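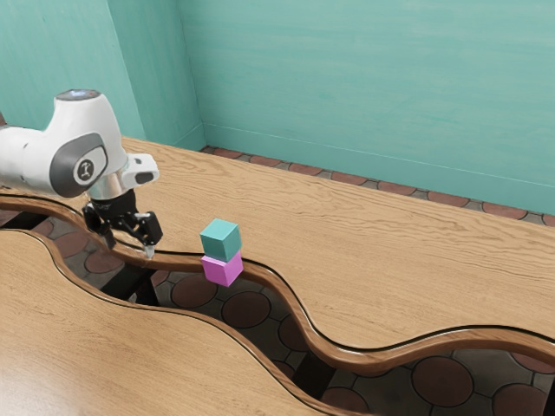
Postel Stacking Set: data card

Maintained by the Skiltar simulation group. Read this before you train on the set or send new episodes.

Contents

The set holds 496 rendered episodes of cube stacking with a single arm and a two-finger gripper. Of these, 263 are full stacks from start to release. The rest are partial runs, kept for testing success detectors. Everything is simulated; no episode was recorded on hardware.

Episode rules

An episode counts as a success only if all of the following hold at the last step:

The upper cube rests on the lower cube and touches nothing else.
The fingers are open and clear of both cubes.
Neither cube has moved for 19 consecutive steps.

A stack that stands while the fingers still touch it is labeled "held", which is a separate class. Do not merge it with success. Version 1 did, and policies trained on it learned to stop without letting go.

Placement near edges

Stacks close to a table edge are allowed, including on tables with curved outlines. Check clearance against the table mesh. The bounding box is wrong for any table that is not rectangular and will pass placements that hang over a gap. Where the table has a raised rim, contact between a fingertip and the rim is logged as a collision even if the cubes stay put.

Scene variation

Wall color, floor pattern, table shape and cube colors are set per episode from the scene seed. Cube color carries no meaning. Task text must name the cubes by the colors in that episode's config file.

Submitting episodes

Run the Odukoya checker first. It rejects files with missing joint states, dropped steps or a seed that does not reproduce the scene. Each submission needs 2 reviewers, and neither may be the person who generated it. The queue closes Friday at noon.

Known issues

Contact forces in the Pondmont scenes are too high at first touch. Do not use them for force limits or as evidence of safe operation on a real arm. The fix is planned for February.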